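Notebook, sim cell 2, table layout
2025-01-08

Lid clearance over the big jar, before touching anything.

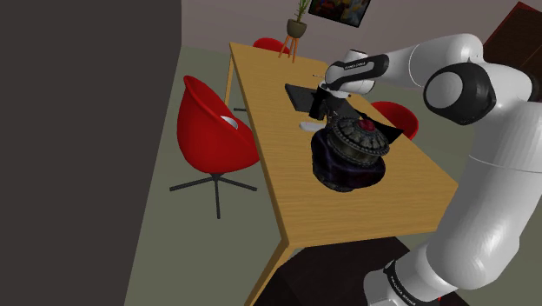
What was wrong
Gripper kept stopping short on the approach to the jar. Asif Tanoli blamed the planner, I blamed Asif's jar. The log from last night's batch has 147 aborted approaches out of 1,967, nearly all at the same height above the knob. A very consistent sort of failure, which I suppose is a compliment to somebody.

Cause
Collision shape for the lid was still the fat one from July, a plain cylinder with a good 40 mm of thin air on top. The arm was politely refusing to hit nothing.

Done
Swapped the cylinder for a proper dome plus a small ball for the knob. Left the jar body alone, the lobes are close enough to round.
Re-zeroed the tool offset while I was in there. It was out by 2 mm and had a comment next to it saying "temporary".
Red chairs stay as they are. Asif wants them moved back, but the arm never goes near them and I like them.

Still to do
Rerun the full batch overnight on the Ronusora box. Check the laptop slab behind the jar, I suspect its shape is from July too. Asif to delete the old cylinder, and I mean delete, no renaming it "cylinder_old".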